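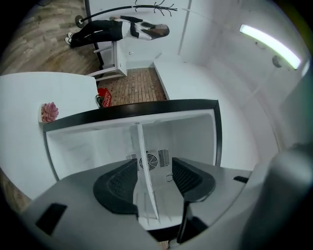 4 休眠唤醒后无线网卡的重新关联延迟

阅读时间：8 分钟

图 4 夹持器的两根黑色手指，内侧表面带有纹路，指间为空。

4.1 问题界定

轻薄笔记本的无线网卡在整机进入睡眠后通常转入低功耗状态，唤醒时由驱动程序重新装载固件上下文，再与接入点完成认证、关联和地址配置。用户感知到的“开盖后网络不可用”是上述各阶段耗时的总和，而操作系统事件日志一般只记录链路层关联完成的时刻，地址配置阶段的耗时往往被归入应用层故障。Lumbantobing 在早期工作中将两者合并计量，所得结果适用于评价整体体验，但难以判断延迟究竟来自驱动还是来自网络侧。本节沿用其计时起点，即固件上报唤醒中断的时刻，终点则分为两个：链路层关联完成（记为 T1）和首个网关应答到达（记为 T2）。二者之差 T2−T1 主要反映地址租约的处理方式。

需要说明的是，本节不讨论吞吐量。唤醒后最初若干秒内的速率自适应过程会影响吞吐量测量，但对 T1 的影响在预备测量中低于计时误差，故未作修正。

4.2 被测设备与驱动版本

被测设备共 5 台，均为同一尺寸级别的轻薄机型，出厂时间相近，内存与固态硬盘配置未作统一。其中两台使用 Traltus 网卡，两台使用 Kondent 网卡，另一台使用 Sabbagh 网卡。除 Sabbagh 仅提供单一驱动分支外，其余设备均分别安装厂商发布的稳定分支和整机制造商定制的分支。定制分支与稳定分支的差异主要集中在电源管理部分，射频校准表经逐字节比对后未发现差别。

驱动安装前先卸载原有版本并清除驱动存储区中的残留包。残留包的影响不可忽略：Traltus 的安装程序在检测到较新的残留包时会静默保留旧的电源策略文件，界面上显示的版本号却已更新。预备测量的第一批数据即因此作废。后续测量改为直接读取已加载模块的校验值，不再依据设备管理器显示的版本号。

接入点采用 Bellow 双频型号，关闭频段引导与快速漫游，信道固定，地址租约时间设为 8 小时。认证方式为预共享密钥。接入点与被测设备之间无遮挡，各设备摆放位置在桌面上以定位标记固定，开盖角度一致。后一条件并非多余，因为天线多布置于屏幕上缘，开盖角度改变时接收电平随之变化，而接收电平又影响驱动选择的初始扫描方式。

4.3 测量过程

每次测量由睡眠命令触发，设备在低功耗状态下停留的时长从预定序列中随机抽取，之后由嵌入式控制器定时唤醒。采用定时唤醒而未采用按键唤醒，是为了避免键盘控制器的去抖时间进入计时区间。唤醒中断、驱动初始化结束、扫描开始、关联完成等时刻由内核跟踪机制记录，网关应答时刻由同机抓包取得。两套时间戳均取自同一单调时钟，不存在跨机同步问题。

超时阈值设为 2,000 毫秒，以 T1 计。超过该阈值的样本不予剔除，单独标记后进入失败分析。若将其剔除，定制分支的均值会明显下降，从而掩盖其分布的长尾。测量环境中的背景流量由另一台主机持续监听，若某一时段内同信道占用率高于预设水平，则该时段的样本整体作废并补测。

最终得到有效样本 2,681 条。各设备、各分支的样本数不完全相等，统计时以设备与分支的组合为单位分别计算分位数，未作跨设备合并。

4.4 结果

Traltus 两台设备在稳定分支下的 T1 分布接近，中位数差异小于同一设备的批间差异，可以认为机型因素不显著。换用定制分支后，两台设备的分布均出现双峰。第一峰的位置与稳定分支基本重合，第二峰明显滞后。跟踪记录显示，第二峰对应的样本全部执行了完整的全信道扫描，第一峰对应的样本则直接在睡眠前的信道上发起关联。由此可知，定制分支在某些条件下丢弃了缓存的信道信息。

进一步按睡眠时长分组后，条件得以明确：睡眠时长超过某一内部阈值时，定制分支将缓存视为过期。该阈值未见于厂商文档，但在策略文件中有一个对应的整数项。将该项改为稳定分支的默认值后重复测量，第二峰消失，其余分位数无可辨识的变化。

Kondent 设备的情形有所不同。其两个分支的 T1 均呈单峰，定制分支的峰位略有后移，后移量与驱动初始化阶段的延长量一致。查看模块加载顺序可见，定制分支在初始化时额外等待一次机型识别服务的响应。该服务在唤醒初期优先级较低，响应时间受其他启动任务影响，因而 T1 的离散程度也随之增大。

Sabbagh 设备无分支可比，仅作参照。其 T1 中位数高于前两者的稳定分支，但长尾最短，超过超时阈值的样本约占该设备样本的百分之一以下，且均集中于同一批次，不排除偶发干扰。

T2−T1 在各设备之间差异较小。租约未到期时，所有设备均先行确认原地址，差值主要取决于接入点的应答时间。租约到期后差值上升，各驱动之间的排序不变。这一结果支持将地址配置阶段视为与驱动分支无关的附加项，至少在本文的接入点设置下如此。

4.5 失败样本分析

被标记为超时的样本可归为两类。一类为扫描阶段超时，几乎全部来自 Traltus 定制分支，其成因已如上述。另一类为认证阶段重试，在各设备上均有出现，抓包结果显示接入点已发出应答，而网卡未予确认。Mäkelä 曾将类似现象解释为网卡在固件上下文恢复之前即上报就绪状态。本文的跟踪记录与该解释相容：重试样本中，就绪上报与固件恢复完成两个事件的先后次序与正常样本相反。但由于 Sabbagh 驱动不输出固件恢复事件，该判断只能覆盖 Traltus 与 Kondent 设备。

为检验上述解释，在驱动初始化结束与扫描开始之间人为插入固定延时。插入后认证重试不再出现，T1 则相应增大。延时取值过小时重试仍偶有发生，取值与重试率之间呈阶跃关系，未观察到渐变区间。从工程角度看，等待固件恢复事件优于固定延时，但这需要厂商修改驱动接口，在整机一侧无法实现。

4.6 适用范围

以上结果在关闭频段引导的条件下得到。启用频段引导后，接入点可能主动拒绝首次关联请求，T1 的构成随之改变，信道缓存的作用也会减弱。企业认证方式下密钥协商的耗时远大于扫描耗时，定制分支与稳定分支的相对差异预计缩小，绝对差异是否保持尚待测量。此外，所有测量均在接通外接电源时进行，电池供电下部分机型会额外限制唤醒初期的处理器频率，这一因素在第 5 节中另行处理。

本节所用驱动包的校验值及策略文件的逐项对照见附录乙，版本状态以 2026 年 9 月 13 日（星期日）为准。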